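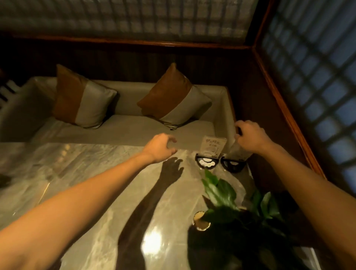 Marble-look table with card stand and clear cup

Table call stand with acrylic card holder

Product group: Table service
Supplied by: Wirnomen
Sold as: base and clear panel, cards not included

This is a call button and a table number in one piece. The black base sits on the table and takes a clear acrylic panel in a slot along the top. Your printed card goes inside the panel. Guests press a button on the base and the call goes to the receiver at the bar or the pass, with the table number on it.

It suits cafés, tea rooms and restaurants with booths, where staff can't see every table from the counter. A booth with a high back or a partition is the usual reason people order. It is also used in hotel lounges and in function rooms that are split up for small parties.

What is in the box

Base with battery fitted
Clear acrylic panel
Spare rubber feet
Instruction sheet

The receiver is ordered separately. One receiver will take up to 400 bases, so most places only ever need the one. A second can be added for an upstairs room or a terrace and will show the same calls.

Choosing a base

We stock two. The Lanham has a single round button and is the one to pick if all you want is for somebody to come to the table. The Rosser has a row of small buttons along the front, which can be set for service, order, bill and cancel. Both are black, and both work with the same receiver, so you can mix them. Some customers put the Rosser in the booths and the Lanham on the small tables by the window.

Please check which base you have before ordering spare panels. The Lanham slot is slightly narrower and a Rosser panel will not go in without force. Forcing it cracks the acrylic at the corner and we can't replace panels broken in this way.

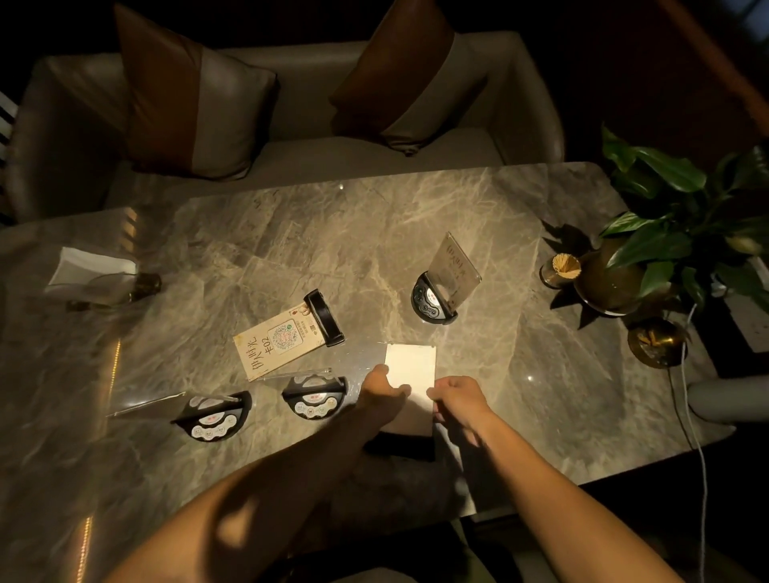 Words: Kirsten Arnardóttir
Fitting notes: Berwyn Pumphrey

Making up the cards

Print on card of medium weight. Thin paper curls inside the panel after a few weeks and looks tired, and very heavy card is hard to slide in. Cream or white both read well on a dark or grey table. Keep the table number large and put it near the top, where a hand or a glass is less likely to cover it.

If you use a QR code for the menu, print one card and try it at the table in the evening, with the lights as you have them for guests, before you print the rest. Polished tables and clear acrylic both throw back light from a lamp directly overhead, and some phones are slow to read a code through the glare. Turning the stand a little usually cures it. A matt card helps too.

Fitting the card

Peel the film from both faces of the panel. Wash your hands first, or wear cotton gloves, as the acrylic shows every fingerprint. Lay the panel flat, slide the card in from the open side and tap the edge on the table until it sits square. Then press the panel down into the base until it stops. It should stand upright without rocking.

Do the whole room in one go if you can. Set the finished stands out in a line and check the numbers against your table plan before you carry them off to the tables.

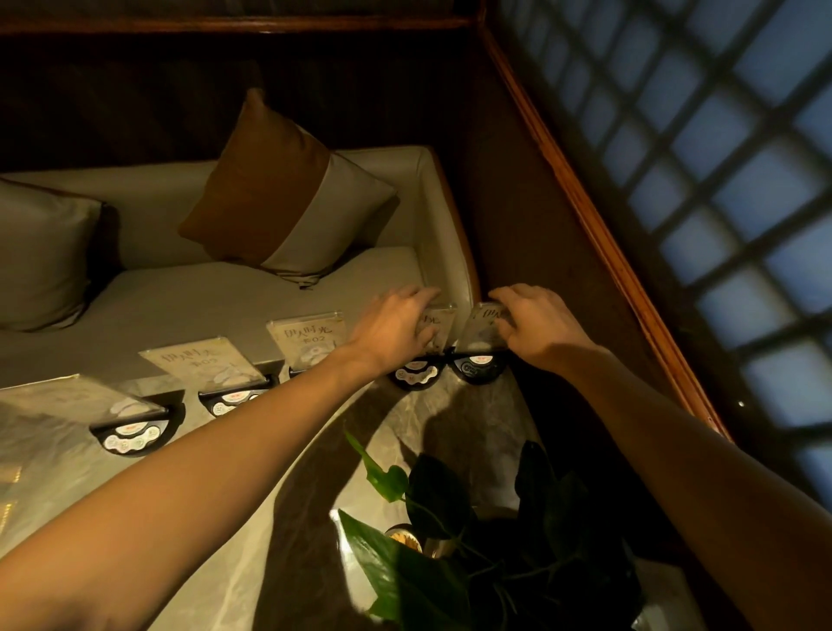

Numbered stands lined up on the table

Pairing with the receiver

Hold the set button on the receiver until the display flashes, type the table number, then press any button on the base. The receiver beeps twice when it has taken the number. If it beeps once, the number is already in use. Work from a written list, and write the number on the underside of each base in pencil as well. Panels get swapped when tables are cleared, and a base under the wrong number sends staff to the wrong table.

Cleaning

Wipe the panel with a soft damp cloth. Don't use glass spray or anything with alcohol in it, which will turn the acrylic cloudy. We sell Plastach cleaner in small bottles and it does for the base as well. The base is splashproof but should not go under the tap or in the dishwasher.

Battery

The battery lasts about 2 years in normal use. The cover is underneath and opens with a coin. The base keeps its number when the battery is changed.

Delivery and returns

Stock orders leave us within 3 working days. Unused bases can be sent back in their boxes. Panels can be returned only if the film is still on.

Page last changed September 2021. The Rosser in white has been discontinued.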